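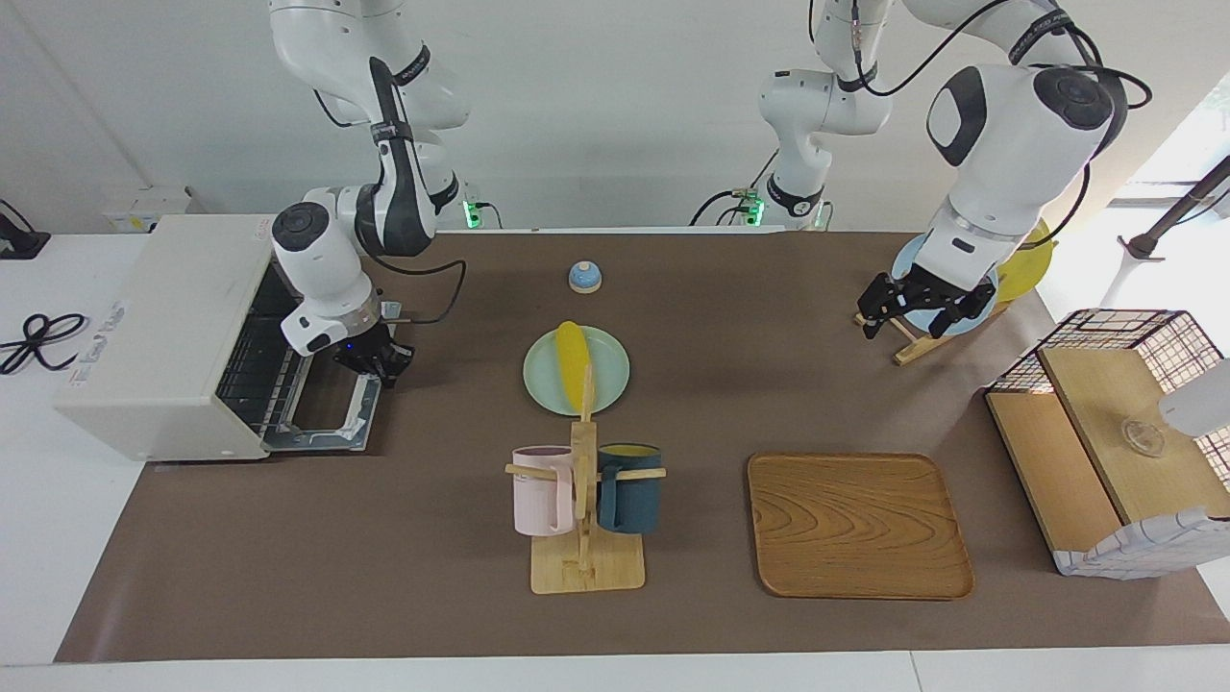 Page 2 sur 2

Entraide cuisine > Petit électroménager et rangement

Grille de mini-four sortie en partie : où poser l'assiette ?

Feven Tufa
Je réorganise un plan de travail blanc recouvert d'un long tapis brun. À gauche, un mini-four blanc, ouverture tournée vers la droite, grille et plateau tirés en partie. Au fond à droite, un petit égouttoir à assiettes en bois. L'arbre à tasses est devant l'assiette de service, donc sur le trajet entre le four et le bord avant. Deux points à régler. Faut-il laisser le four de profil ou le remettre face à l'utilisateur ? Et le tapis peut-il rester sous l'appareil ? Le mien est vendu sous la marque Arnness, sans indication de température sur l'emballage. La notice du four (un Girnusell) ne parle que du dégagement à l'arrière.

Vija Sepp
Le four de profil est défendable si l'on travaille toujours du même côté. L'assiette se place alors à droite de l'ouverture, à la hauteur de la grille, et le transfert se fait sans contourner l'appareil. Il faut en revanche que la zone située devant l'ouverture soit libre sur toute la longueur du plateau sorti. Mesurez plateau tiré, pas plateau rentré.
L'arbre à tasses n'a rien à faire devant l'assiette. Un poteau vertical avec des tasses suspendues se renverse au premier coup de coude, surtout sur un socle carré de petite taille. Je le mettrais au fond, à côté de l'égouttoir. Les deux objets servent au rangement de la vaisselle propre et n'ont pas besoin d'être accessibles pendant la cuisson.
Pour l'égouttoir en bois : assiettes debout, un cran vide entre deux si elles sont encore mouillées. Le bois noircit par le bas, là où l'eau stagne. Retournez-le une fois par semaine.

Tarmo Lūse
Pour le tapis, tout dépend de la matière. Silicone, en principe oui, dans la limite donnée par le fabricant. PVC ou similicuir, non — le dessous du four chauffe peu en dix minutes, beaucoup plus en une heure. Sans température indiquée, je considère que le tapis n'est pas prévu pour cela. Le plus simple est de le découper ou de le décaler pour que les pieds du four reposent directement sur la table.
Vérifiez aussi la prise. Un mini-four de 2 000 W ne se branche pas sur la même multiprise qu'une bouilloire.

Līga Lapiņa
pareil chez moi, j'ai mis le four de face et je n'y ai plus touché. L'arbre à tasses est dans le placard

Feven Tufa
Merci. Le tapis s'arrêtera avant le four et l'arbre à tasses passe au fond. Je garde le four de profil pour l'instant.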